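Sequencing and exporting a heavy EP for digital release

Bianca Ursu
Updated 11/25/24

These steps cover a finished set of mixes going to a distributor as an EP. They assume the tracks are already mixed and that you have the stereo files in one folder. Screens are from Semura, but the menus in most editors are close enough.

1. Set up the session

Create a new session at the sample rate of the mixes. Do not convert at this stage. Import each mix to its own track, in running order, and name the tracks with the final song titles. The Stetari mixes used for this page came in at 24 bit and stayed there until the last step.

Turn off any limiter left on the master bus from a previous template.

2. Trim the heads and tails

Zoom in on the start of each song and cut to just before the first sound. Leave count-ins and amp noise only where the band has asked for them. At the end, let cymbals and feedback decay fully before the fade. A fade of 4 seconds suits most slow material; fast songs that stop dead need only a few milliseconds to avoid a click.

If an intro piece runs into the next song, edit the pair as one continuous region and place the track marker at the join. Do not fade either side. Zoom right in and put the marker on a zero crossing.

3. Set the gaps

Start with 2 seconds between songs and adjust by ear. Listen from 20 seconds before each join, as the ending affects how long the silence feels. Gaps usually get shorter after a heavy ending and longer after a quiet one.

4. Match levels

Play the loudest chorus of each song in turn and adjust clip gain until the vocals sit at a similar level. Meters are a check here - the ear decides. Quiet intros should stay quiet.

Dense sessions with several amp simulators may stutter during playback. Raise the buffer size, or render the guitars to audio before going on.

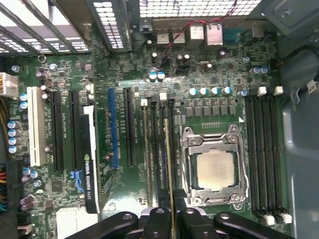

Processor socket and memory slots on a desktop workstation board.

5. Export

Bounce each track between its markers as a WAV file. Apply dither once, and only if reducing the bit depth. Turn off normalising in the export window. On a long EP with oversampled plug-ins, allow about 90 minutes for an offline render on an older machine.

Name files with the track number first:

01_Lytvynenko_Intro.wav
02_Lytvynenko_Brurance.wav

6. Check the files

Import the exported files into an empty session, butt them together and listen through on headphones. Check every join for clicks, and compare each title with the artwork before uploading. Keep the session and the unedited mixes on a separate drive.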